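Flencombe Lidded Box and Small Plates

Kitchen & Table > Storage and Serving > Flencombe

Item 1000-33
Sold as single pieces or as a set of three
In stock at Tredville and Clestmont

The Flencombe set is a lidded box and two small plates, one pink and one light blue. It was put together for people who eat at a desk, a craft table or a kitchen counter and want something simple to keep lunch or snacks in. The box holds the food until you need it and the plates are there for serving. Everything is light enough to carry in one hand.

The box is a white rectangle with rounded corners. The lid is flat, with a clear handle in the middle, so you lift it straight up instead of prying at a corner. Two gray latch clips, one on each short side, hold it on the box. We don't recommend it for soup or for carrying sideways in a bag. For sandwiches, crackers, cut fruit and cookies it does the job well.

The plates are round with a shallow raised rim. The rim keeps crumbs and grapes from rolling off and gives you something to get hold of when you clear the table. Both plates are the same shape and differ only in color. Customers with two kids tend to buy the pair and assign a color to each.
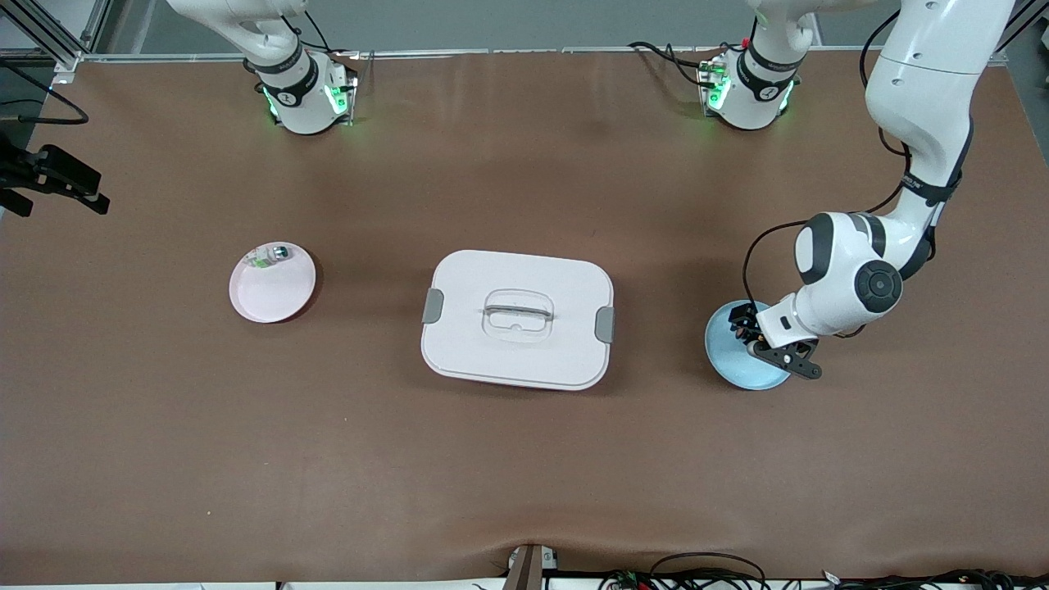
Flencombe set on a brown work table: pink plate, white lidded box, light blue plate.

Care
Wash by hand with warm water and dish soap. The top rack of the dishwasher is fine for the plates, but keep the lid out of it - the clear handle can go cloudy after repeated hot cycles. Do not microwave any of the pieces. Scouring pads will leave marks on the white lid.

Storing
The plates stack. The box goes next to them or on a shelf of its own, and can be stored with the lid on once it has dried. If it smells of onion, leave it open overnight with a spoonful of baking soda inside.

Colors
Box: white only
Plate: pink, light blue
The yellow plate has been dropped and we have no more of it. A green one is planned for April.

Replacement parts
Lids are sold separately as item 1000-23. The handle is part of the lid and can't be ordered alone. Lids from the older Buthelezi box look much the same but are slightly too narrow, so please check the name on the underside before ordering.

Larger orders
Schools, day cares and offices can order plates in cartons of 100, in one color or split evenly between the two. Cartons ship from Clestmont and usually take a few days longer than single items. Ask for Tae-yang Ban about carton prices and Vusumuzi Cele about delivery.

Returns
Unused pieces can be returned to either store within 33 days with the receipt. Sets have to come back complete.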